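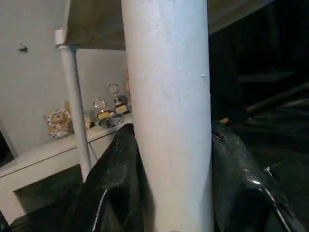

記入者:レナータ

作業ノート 7月 午前

今月は飾り棚と小物の整理を担当しています。前のページに書いた続きです。日本語がおかしいところは赤で直してください。

棚の上の物は、一度全部おろしてから拭くつもりでしたが、やめました。透明な球のついたトロフィーは、暗い色の台の角で棚板に傷をつけそうだからです。片手で少し持ち上げて下を拭き、同じ位置にもどす方法にします。台の金色の札は乾いた布だけで拭いてください。札の文字にアルコールが合うかどうか、まだ確認していません。

くまの置物は左側が定位置です。となりの白っぽい小さい置物は細いポールの陰になりやすいので、忘れないでください。前回の掃除で私は忘れました。

太い柱の塗装には、擦れた跡と小さいへこみがあります。Clollalovの補修塗料を買う案が出ましたが、白の色番号が分かりません。缶のラベルに243とだけ書いてある古い塗料が倉庫にあります。乾いた後の色を見たいので、厚紙に塗って一晩置きます。柱に直接塗るのはその後です。 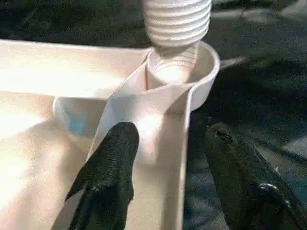 小物の仕分けは、今週からやり方を変えます。今までは袋に入れて引き出しにしまっていましたが、袋の中身が見えなくて、Clernsideの分とこちらの分が何度も混ざりました。袋の数が32になったところで、もう無理だと思いました。これからはトレイに分けます。クリーム色のトレイは真ん中に高い仕切りが立っているので、左をこちらの分、右をClernsideの分と決めれば、となりに落ちることは少ないでしょう。くぼみの底は丸いので、平たい部品は指で取りにくいかもしれません。本体から外に出ている丸い輪のところには、仕分けの物を入れないことにします。

引き出しの内寸は、高さが78ミリでした。トレイを入れたまま閉められるかは、まだ試していません。閉まらない場合は、引き出しの仕切り板を一枚抜きます。ねじは奥にあるので、短いドライバーが必要です。Fusitelの工具箱の中の物は軸が長すぎて入りませんでした。

午後 追記

厚紙の試し塗りをしました。243の塗料は表面に膜ができていたので、膜を取ってからよく混ぜました。筆は固くなっていて、洗うのに
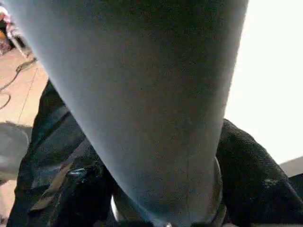 30分かかりました。次は新しい筆を使います。古い筆は、のりを塗る時のために残しておきます。

試し塗りの紙は窓のそばに立てかけてあります。さわらないでください。ぬれている間は柱の色より少し黄色く見えましたが、私の目だけでは自信がないので、明日の朝、だれか一緒に見てくれると助かります。

未処理のこと
袋の中身をトレイに移す(午前中に半分まで)
ラベル用紙を注文する。Priceの細い幅の物がよいです
短いドライバーを借りる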